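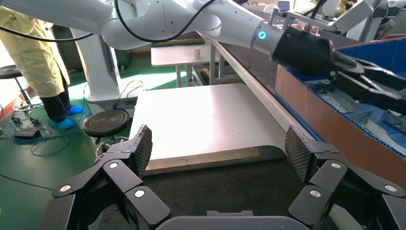
Ferix Workshop Support
Ticket: Blue liner pulling down inside parts box, brackets catching under it
Status: Closed
Opened by: Rajkumari Sandhu
Assigned to: Florante Padilla
Location: White bench, rail side
Priority: Normal

Rajkumari Sandhu, 08:40
The blue plastic liners in the cardboard parts boxes won't stay over the rim. They look fine when the box is first put down next to the bench. After a few brackets have gone in, the liner starts to creep down the inside wall and you end up with a loose fold in the bottom. Brackets go under the fold and get left behind when the box is emptied. I found 3 in a box that had been marked empty and put with the flat cardboard.

It only happens with the grey metal brackets. The same liners were used for the Nirard covers last month and gave no trouble.

Also, and this may need its own ticket, the brown strip along the front edge of the bench has come away a little at one end. It catches on sleeves.

Florante Padilla, 09:15
Thanks. A few questions before I come over.
Which liners are they, the ones on the roll or the ready-cut ones from Manalo?
How far over the rim are you folding them?
Are the boxes full when it happens or nearly empty?
Leave the strip on this ticket, I can look at both.

Rajkumari Sandhu, 09:32
Ready-cut, from the new pack. Folded over as far as they will go, and on these boxes that isn't much. A thumb's width on the long sides and less at the corners.
Nearly empty. Once there is a decent layer in the bottom the liner stops moving.

Florante Padilla, 10:50
Had a look. Notes:

The liner is too short for the box. The pack label gives the size for the shallow box, and the boxes by the bench are the deeper ones. With the liner pushed properly into the bottom corners there is hardly any left to fold over the top. If you leave it hanging so that it reaches over the rim, it doesn't touch the bottom, and the first bracket in pulls it down.

The brackets make it worse. The cut edges are sharp enough to grip the plastic, and they drag it along when they slide. I ran a finger along one and there is a burr on the inside of the bend. The Nirard covers are smooth all round.

Checked whether the rail along the side of the bench was rubbing on the box and moving it. It isn't. There is a clear gap, and I pushed the box about by hand without it touching.

Tried so far:
Tape on the rim, one piece per side. Held for the first handful of brackets, then peeled off the cardboard. The cardboard is dusty and the tape comes away with a layer of brown fluff on it.
Bulldog clips on the rim. Held well, but they stick up and things knock against them.
Folded piece of card in the bottom, on top of the liner. Better. The brackets land on the card and slide on that.

Next step is to find some of the longer liners. I thought we had a pack on the top shelf in stores.

Rajkumari Sandhu, 11:05
The top shelf has the Zarklow bags. They are long enough but they are thin and clear. We had them in before and they split at the corners.

Florante Padilla, 11:40
You're right, those are no use for this. Found the longer blue ones behind the pallet wrap, part of a pack, 18 left. Brought the lot over.

Fitted one to the box by the bench. Goes into all the corners and still folds down the outside by a good hand's width. Put the card back in the bottom as well. Please use it as normal until this afternoon and let me know.

For the strip: it has been glued on and the glue has gone hard at the end. The rolled edge of the worktop behind it is sound. I have scraped off the old glue and wiped it down. Contact adhesive is on the windowsill, drying needs the bench clear at the front, so I will do it at the end of the day. Masking tape over the loose end for now.

Rajkumari Sandhu, 15:20
Liner has not moved. I put brackets in one at a time from the bench side, then tipped a tray of them in to see what would happen. The card shifted to one side but the liner stayed over the rim.

One small thing. When the card shifts it leaves a gap down the side and a bracket can stand up in it. Could the card be cut bigger?

Florante Padilla, 15:45
Yes. I cut that one from an offcut and it was a bit small. Have made 2 new ones to fit the base exactly, with a thumb hole so you can lift them out. One is in the box, the other is on the shelf under the box labels.

Florante Padilla, 17:30
Strip glued and taped along its full length. Please don't lean on it or pull the tape off before tomorrow lunchtime. If anyone needs the bench first thing, work from the other side.

Rajkumari Sandhu, 13:10, next day
Tape off. The strip is flat all the way along and I can't get a nail behind it. There was a bit of glue showing on the white top, which came off with a plastic scraper.

Emptied the box at the end of the morning. Lifted the card, lifted the liner, nothing underneath. Did the same with the other box and found one bracket under the liner, but that box still had a short liner in it. Changed it.

Florante Padilla, 14:00
Good. Short liners have been moved to the shallow box shelf and I've written the box depth on the pack in marker. Emailed Manalo to change our standing order to the longer size. They can't deliver until March, so please go easy on the ones we have. A liner can be used again if it isn't torn. Shake it out and check the corners.

The burr on the brackets is a separate matter. I've passed it to purchasing along with a bracket from the box. Until we hear back, wear gloves when you sort them by hand.

Rajkumari Sandhu, 14:08
Fine by me. Can the note about lifting the liner go on the bench sheet? The Sunday shift empties the boxes as well and they won't see this ticket.

Florante Padilla, 14:25
Added to the bench sheet under "Emptying a box":
Take out the brackets. Lift out the card by the thumb hole. Lift the liner clear of the bottom and look under it. Only then flatten the box.

Closing this. Reopen it if the liners start to slip again or the strip lifts.

Resolution: Wrong size liner for box depth. Replaced with longer liner, fitted card base. Bench edge strip reglued.
Parts used: blue liners (long), card, contact adhesive, masking tape
Follow-up: burr on brackets, with purchasing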